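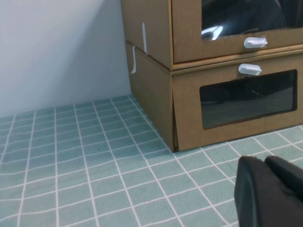

## September, glue trials, second round

Started 8:40 am. Keltville sent the new starch paste with a data sheet that says it holds "indefinitely" in a damp room. I'd like to know who waited.

Setup, same as last round:

- 27 strips of book cloth on gray board, brushed by hand, pressed overnight
- 16 with the Keltville paste, the rest with our usual Flakau mix
- 900 g weight hung from each strip, clock running
- humidity cabinet at the high setting, door taped because the latch is still bad

First Keltville strip let go at 197 minutes. Hnat says one failure means nothing and he's right, but it peeled clean, with almost no paste left on the board, and I don't like that. A good bond tears the board. Two of the Flakau strips slid a little and then stopped. Can't explain it. Maybe I brushed them too wet.

Sheena Mackay thinks the trouble is our board, which came from Stetsiuk this time instead of Nuvstead. She may have a point. The Stetsiuk board feels slick on one side and I didn't mark which side went up. So part of this round is probably worthless, and I'd rather write that down now than argue over it later.

Also not convinced by the weight test in general. Books don't fail by having something hung off the cover. They fail at the hinge, from being opened. We keep hanging weights because the hooks are already there.

2:15 pm. Three more Keltville strips down, all from the same end of the cabinet. Could be the paste, could be the taped door. Hnat moved the hygrometer to that end and it reads higher than the other. Nobody had checked that before, me included.

To do before round three:

- pencil an arrow on the smooth side of every board
- fix the latch, no more tape
- ask Keltville what "damp" meant on their sheet
- make up six hinges and open them by hand until they go

Leaving the remaining strips up overnight. Not ordering the big tub.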